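Trulbridge Household Help
Home > Storage and tidying > Small spaces

Storing towels in a plastic basket on a desk

Posted by Rhys Bright

I rent a single room in Trulbridge and there is no cupboard in the bathroom, which I share with two other tenants. My towels and flannels have to live in my own room, and the only surface I have for them is the desk. I bought a white plastic basket for this, the sort with small round holes in the walls. It was 4 pounds from the market. The front wall is solid.
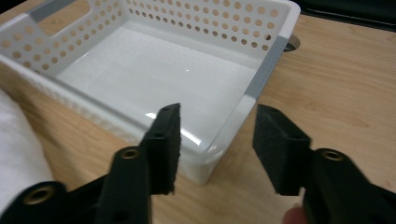 My question is how to fold the towels so that they fit and I can still get one out without pulling up the rest. I have tried laying them flat on top of each other, but the pile goes over the rim and the top one slides off on to my keyboard. I have also tried rolling them. They unroll.

The second thing is the smell. By the middle of the week the towels at the bottom are a bit musty, even though I only put them away when they feel dry. I thought the holes would take care of that. The window is kept shut from November onwards as the desk is right under it.

I don't want to put up a shelf (the landlord won't have screws in the walls) and I would like to keep half the desk free for work.

Posted by Wuyts

Stand them on edge. Fold each towel in half lengthways, then in thirds lengthways, and fold that strip over until it is a little lower than the basket wall. Put them in side by side with the fold at the top, like files in a drawer. You take one from the end and the others stay where they are. If they fall over when the basket is half empty, put the flannels in the gap.

Bath sheets won't go in a basket like that however you fold them. Hang those on the back of the door with an over-door hook, which needs no screws.

On the smell, the floor of your basket looks solid, so whatever is at the bottom gets air from the sides only. Don't push it up against the wall or a stack of books. Leave a gap of 5 centimetres all the way round if you can. A towel can feel dry on the outside and still be damp in the hem, so check the hem before you put it away.

It is also worth washing the basket itself. Mine had a film on the inside that I only noticed when I wiped it. Warm water and washing-up liquid, an old toothbrush for the holes, rinse, and leave it upside down overnight.
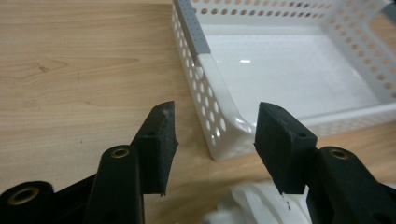

Stastiler wrote that the basket matters less than the washing, and that musty towels nearly always come down to too much softener. Leave the softener out altogether, put 200 ml of white vinegar in the drum and run them at 60. Do that twice, a week apart, and don't use it together with bleach. After that go back to ordinary powder and use less than it says on the box.

Posted by Irport

just get a smaller towel

Posted by Rhys Bright

Thanks. I have done the standing up method and it works with the hand towels. The big one is on the door now. I will try the vinegar on Saturday when I can get the machine to myself. Does it matter if it is malt vinegar?

Posted by Wuyts

Yes, get the clear kind. Malt is brown and yours are white.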